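Palter P2 Fingertip Set for Table-Top Arms
Pair, dark grey, fits Lallis and Qiu wrist mounts. Item 515.
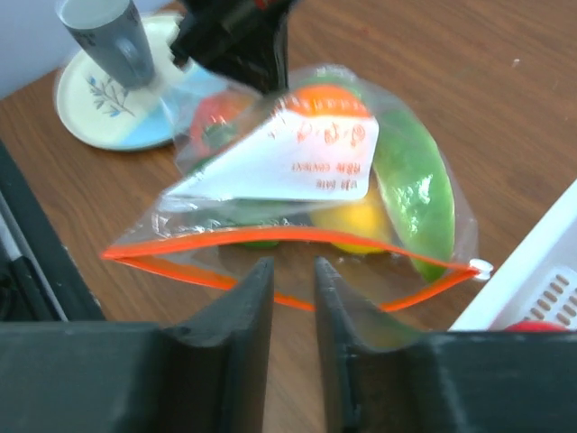

What its for
Bags, sliders, thin film, produce, light kitchen stuff. Two-arm cells mostly. Slim tips get into a zipper opening without bunching the film. Not for blades, glass or anything over 242 g per finger.

In the box
Two fingers, four screws, hex key, rule card (laminated, hang it at the cell)

Rule card, short version
- Force limit set before power goes to the arms. Start at 17 N, go up only if the part slips.
- Two arms over one table = shared keep-out zone in software. Check it Wednesday with the weekly checks, and after any remount.
- Hands off the table while either arm is live. Reaching in to fix a bag counts.
- Stop button within reach of the operator, never behind the arm.
- Mugs and plates: outside the work zone unless they're part of the task. Write it on the task sheet either way.
- Food items: tips wiped down before and after, log it. Film bags get tossed at end of shift, no re-use.
- Slow speed for first run of any new task. Roughly 40 cycles, then review.

Wear
Light edges on the tips are normal. Chips, cracks or a tip that rocks: swap the pair, never one side. Re-zero the gripper after. Old pairs go in the scrap bin, not back in the drawer pls.

Not included
Wrist camera, cable clips, risk assessment. You do the assessment for your own cell, the card does not replace it. Blank form from Kaiwen Kong, ask for the May version, the older one is missing the two-arm page.

Ordering
Ships from Bivodberg. Orders in before 2 pm go same day. Spare screws sold seperately. Bulk or odd mounts: Ruoxi Zou at the parts desk, send the mount drawing with your first email.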